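Forums > Workcell Practice > Rules and Checklists > Marks on the bench top between runs

jasura_bench
We are rewriting the bench rules for the arm cell at Siltanmont. The present rule says the top must be wiped back to bare before every run, and any run logged on a marked top gets flagged. That caught 251 runs in September. I think the rule is too strict. Faint marks don't stop anyone telling the hand from the table. 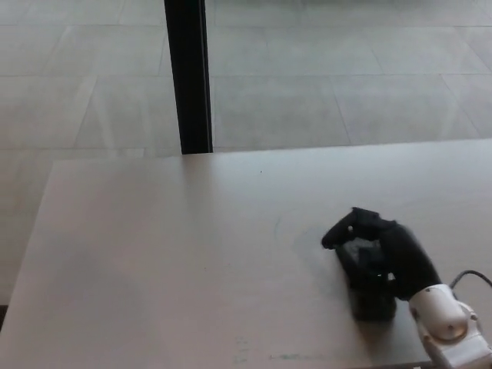
Hand down on the table top, right-hand side.

Would you flag that one?

tromen14
Yes. If the rule says bare, it has to be bare. Once you let people judge what counts as faint you get a different answer on each shift.

halasz_cell
I wouldn't. We had the same rule at Tromen and dropped it. People scrubbed the top with whatever was nearest and the finish went patchy, and that was worse for us than the pen marks. Now we log the state of the top once at the start of the day and only flag new marks.

tromen14
And who decides what is new?

halasz_cell
You compare with the morning picture. It takes 2 minutes.

jasura_bench
The other half of the rewrite is where parts may sit before a run starts. My draft says every part must be fully in view of the head camera, or the run is not started. A part can be on the table and still fail that, like the dark grey block with the raised pattern at the right, which is only partly in view.

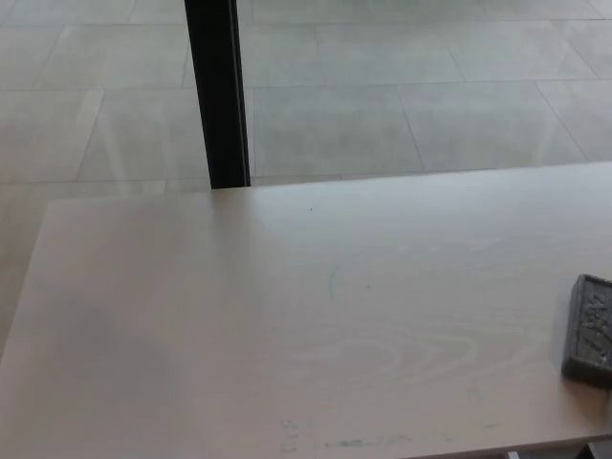
Part placement matters more to me than cleaning, and I would put it first on the sheet. The old sheet only says "parts on table", and by that wording the block passes. The blue-green streak along the front would get the run flagged under the cleaning rule, while the block would go through. I want those two the other way round.

tromen14
Agreed on the block. Still not agreed on the streak.

siltan_ops
Please keep whatever you write to one page. The Halász sheet has grown to 14 points and people tick them all without reading. Also say who can restart a run after a flag, the draft leaves that out.

jasura_bench
Will add the restart line. Cleaning stays as it is until we have tried the morning picture for a month.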